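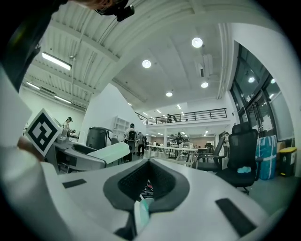
**For immediate release**

# Biltness Opens Renovated Workshop Hall in Tukomberg

TUKOMBERG, December. Biltness, the operator of shared work space for small manufacturers, today announced the opening of its renovated hall on the east side of Tukomberg. The building served for many years as a packing plant and had stood vacant before Biltness took over the lease. It will provide bench space, storage and meeting rooms for up to 40 member firms.

The renovation kept the high ceiling of the original hall. White walls and a smooth, curved white ceiling panel with recessed round lights now brighten the main work area, while the ribbed ceiling and its beams remain in view alongside it. Long fluorescent fixtures light that side of the hall. A mezzanine with a black metal railing spans the back of the room and overlooks the floor.

"Our members asked for good light and a room that does not feel closed in," said Yaryna Pavliuk, director of Biltness. "The hall already had the height. Most of our budget went into lighting, air and safe access to the upper level."

Design work was carried out by the architecture office Castaño, with Inska serving as general contractor. Construction took eight months. According to Castaño, the curved panel was drawn early in the project and revised twice to make room for ventilation equipment and for the maintenance routes required above it.

"The two halves of the ceiling were treated differently on purpose," said Fredy Taipe, project architect at Castaño. "We wanted people to be able to read the old structure of the building from the floor, and to have even light over the places where they work."

Inska completed the project while the adjoining loading yard remained in use by neighboring businesses. Deliveries were scheduled before 7 a.m. to keep the shared driveway clear. Rhys Kereama, site manager for Inska, thanked the neighbors for their patience during the weeks when the yard was reduced to a single lane.

Members may rent space by the month or by the year. Each membership includes access to the main floor, a lockable storage bay and use of the mezzanine meeting area by reservation. Seating for talks and training sessions is available for 80 guests. Firms that handle solvents or open flame must apply separately and will be assigned space in the annex.

More than 2,000 residents and business owners responded to a survey on the future of the site before the lease was signed. Their comments led to the addition of covered bicycle parking and a second pedestrian entrance on the north side.

Public tours will be offered each Friday at 3 p.m. Visitors are asked to register in advance at the front desk and to wear closed shoes. Children under 12 must be accompanied by an adult.

**Media inquiries:** Iona Ritchie, Communications Office, Biltness

**Membership and rentals:** Buppha Klinhom, Member Services, Biltness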